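Bat cases, and the great sports bag clean-out

11/10/2019

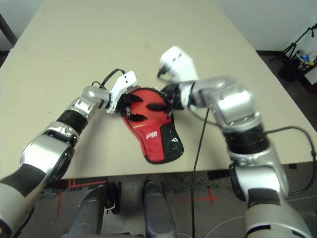

The red and black one, on the table. Mesh panel at the narrow end.

Quick one tonight, dinner's in the oven and I've got maybe 20 minutes.

So the season starts Monday week at Nellcombe and I finally tipped out the sports bag. Should have done it in winter. Didn't. Sand in the bottom, two odd socks, a muesli bar I'm not going to discuss, and 6 balls, of which one is cracked and one belongs to the club (will return it, promise).

Also the bat case. I'd been keeping my bat in a tea towel since about Easter because I was convinced the case had gone to the op shop with the old tennis gear. Nope. Bottom of the bag, under the towel, inside a shoe. Very pleased. I like that case, it's a good red, has a bit of stripe on it and a little white logo, and it's paddle shaped so you don't have the bat sliding around like it does in the big square ones. The square ones hold more, I know, I know. My brother-in-law swears by his and keeps half a chemist in there.

How I clean them, for the person who asked in the comments last time:

Empty it. Properly, turn it upside down over the bin and open it right up so you can get at the lining. Rubber crumbs get in the seams.
Old toothbrush round the edges.
Damp cloth with a tiny bit of dish soap on the outside. Go easy over the logo.
Leave it open on the table overnight. Not in the sun, I faded a blue one that way.

Do NOT put it in the washing machine. I did that with my first one, back when we played at the Mollgate hall, and it came out the shape of a pasty.

Bat itself is fine. Rubbers are a bit shiny so I'll probaly get new ones, the Starner sheets were $100 last time I looked and I nearly fell over. Might do just the forehand side and see how we go.

Still to do — shoes, drink bottle (smells), find the other wristband. Bag needs a new zip pull as well, using a paperclip at the moment and it's catching on everthing.

Right, timer's going. Draw comes out next week, I'll put it up when I have it.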